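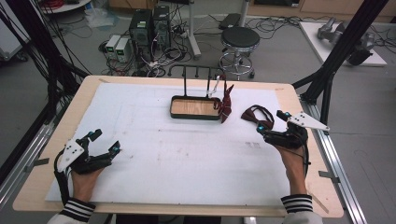 Helge Backlund and Damián Cárdenas
Section 4: What stays on the hanger

Figure 1. A folded dark red piece held in the right hand over the work table, with a tray and a rack behind.

I should say up front that I went into this part of the study expecting color to be the big story. Damián and I had both read plenty about people buying bright things on a whim and then reaching for navy every morning, and I'd more or less written that paragraph in my head before we started. The clothing diaries from Pletby pointed somewhere else.

Our seven households kept their diaries for 90 days, beginning in September, and between them they listed 300 garments worth following (coats, knits, shirts, trousers and skirts — we left out underwear, sleepwear and anything kept for sports). Each person wrote down what they wore, what they tried on and took off again, and why. That last column was Damián's idea, and I fought him on it because I thought people would get tired of filling it in. Some did. The ones who kept going gave us the best material in the whole project.

What came up over and over was sleeves. Too long to wash dishes in, too tight to push up, too wide to go under a coat without bunching at the elbow. One woman in Jundham Street had a cream cardigan she described as her favorite thing in the closet, and she took it off again every single time she put it on, always before breakfast. Her notes say "lovely, in the way." A man two doors down wore the same gray pullover through most of the diary and wrote only that the cuffs stay put.

We went back and sorted the reasons into fit, feel, care and occasion, using the coding sheet from Section 3. Care gave us the most trouble. If somebody writes "needs ironing," is that a complaint about the shirt or about the morning? I coded those entries as care and Damián coded them as occasion, and we argued it through entry by entry over a lot of coffee. In the end we kept them as care unless the writer mentioned time or a place they had to be. I still think a few landed in the wrong pile, and readers who want to sort them differently will find the entries in the appendix.

Folding turned out to matter too, at least for knits. Pieces kept folded on an open shelf were worn more than similar pieces kept in drawers, and people who moved a sweater from drawer to shelf partway through the diary often started wearing it again that same week. I wouldn't lean on this too hard. People may well move a sweater when they already feel like wearing it, and we didn't ask anyone to swap things around on purpose.

The color finding, such as it is, fits in one paragraph. Bright pieces were tried on as often as dark ones and were kept on nearly as often. The gap showed up only with trousers, where anything lighter than tan mostly stayed on the hanger, and the reason column said stains, stains, bus seats, stains. Section 5 takes up the trousers separately, along with the coats.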